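Storkumero Cabinets - Frequently Asked Questions
Updated May 2023

How much weight can I put on the top shelf?
Please stay under 80 pounds and spread the load. Towels and some books are fine there, a television is not.

My door handles are not at the same height. Is it a defect?
Write to us and we will send a new handle with screws. You can also drill again, but measure from the bottom of the door first.

How do I clean the wood?
Use a soft cloth, a little damp, and dry it after. We recommend Vosum wax two times in a year, for example in March and in autumn. Do not use it on the handles.

Can I order only the drawer knob?
Yes, it is part number 124. Delivery takes one week.

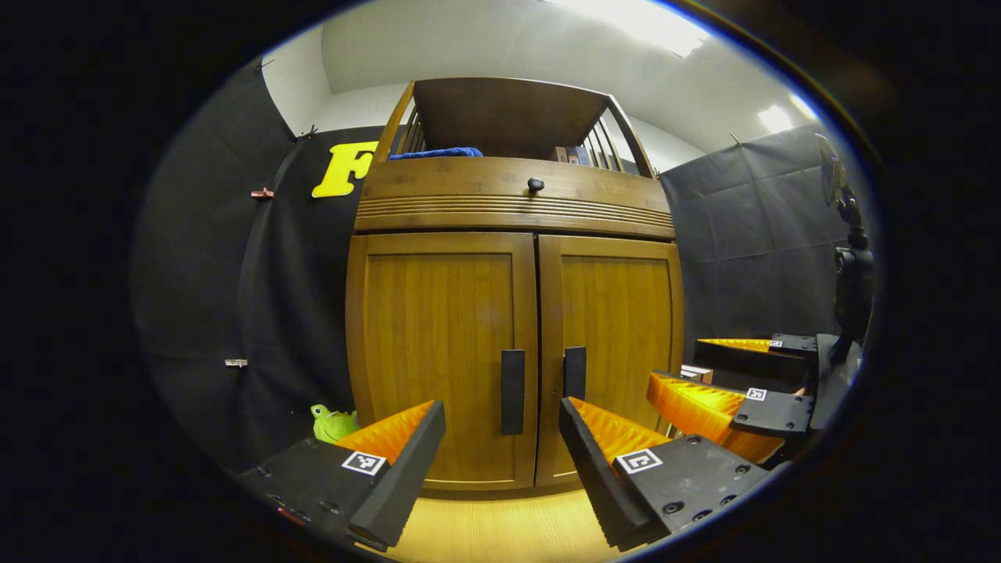 Tall cabinet in honey-brown finish, with two paneled doors and open top shelf.

Do you deliver to upper floors?
Yes - but please tell us before if the stairs are narrow.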